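Notes from the Binduvent week

The count this morning was 1203 kept episodes, which is more than I thought we'd have by September. I started the month with 431. Most of the difference comes from being pickier about less, if that makes sense. I used to throw out any run where I hesitated. Now I keep the hesitations and only drop the ones where I lost track of what I was doing.

For anyone new here, I drive a two-arm robot by hand and the recordings go into training. My part of the project is called Vilumari and it covers household stuff that doesn't sit neatly on a table. Binduvent is the two-handed set: one arm deals with something big and awkward while the other has something small. Bostesach, which I finished in the spring, was all cups and boxes and I got very fast at it. I am not fast at this.

The main trouble is round things. With a box you can be sloppy about where you grab, and it mostly hangs the way you expect. A disc held by its rim wants to swing around the grip, and you only get one edge to work with. I've started going slower on the lift and pausing before I move sideways. It adds maybe two seconds per episode and I throw out far fewer.
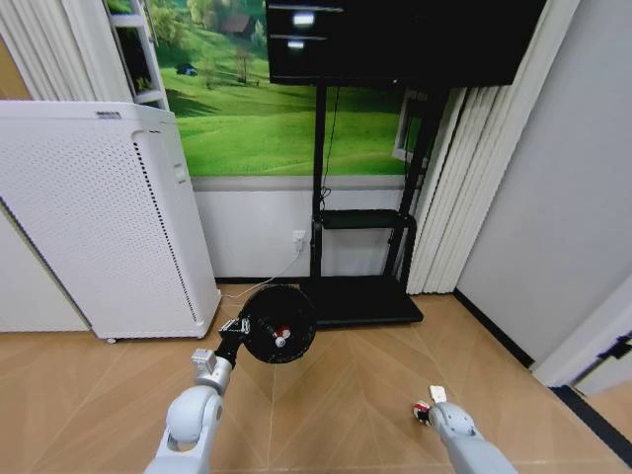
The other thing I changed is where I look. I was watching the big part the whole time and letting the other arm drift, and when I played the recordings back the second hand was doing nothing useful for long stretches. A model will learn that too. So I now switch my attention back and forth on purpose, even when it feels clumsy.

I also stopped doing long sessions. Up to 50 episodes in one sitting is my limit - after that my shoulders go and the motions get jerky. I do a batch, label it, eat something, and go back.

Labels are still the dull part. Karabulut, the tool I use for them, added a shortcut for splitting an episode at the grasp, and that has saved me a lot of scrolling. It still forgets my last tag when I close it.

Next up is more floor-level work, with the starting positions moved around between runs. I'll post the new count when I have it.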